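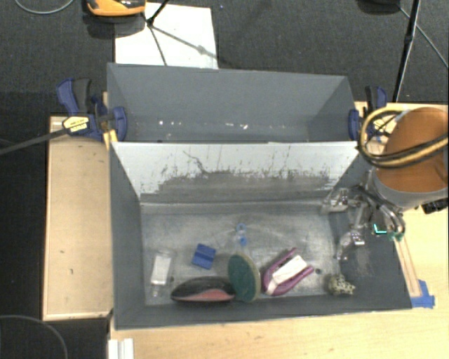 The bus from Tromivcombe put Rüdiger Nolte down at the wrong end of Bradavville, so he walked. He had his father's coat on and the letter in the inside pocket. The letter said the house would be open until four.

His aunt's kitchen was smaller than he remembered. A man from the solicitor's, Khaemba, was sitting at the table with a list. He had got as far as the airing cupboard.

"Are you taking the clock?" he asked.

"Does it go?"

"No."

Rüdiger said he would think about it. He went upstairs. In the back bedroom the wallpaper had been changed, but the window still stuck, and he had to hit the frame with his palm the way she used to. Across the gardens someone was burning leaves.

On the shelf by the bed were her notebooks, 36 of them, all the same make. She had written down the rain. Every morning she had gone out to the gauge by the shed and come back in and put the figure in the book, and beside it sometimes a word or two. Cold. Post late. R. rang. He looked for June, the month he had stopped ringing, and found only the rain, and on the last day of it the word dry.

He sat on the bed for a while. When he came down Khaemba had his coat on.

"The clock?" said Khaemba.

"No. The notebooks, if they're not on the list."

"They're not worth anything."

"All right," said Rüdiger.

It took two trips to get them to the gate. Then he went round the side of the house to the shed. The gauge was still there, and there was some water in it – 13 millimetres. He found a pencil in the coat and wrote it down on the back of the letter.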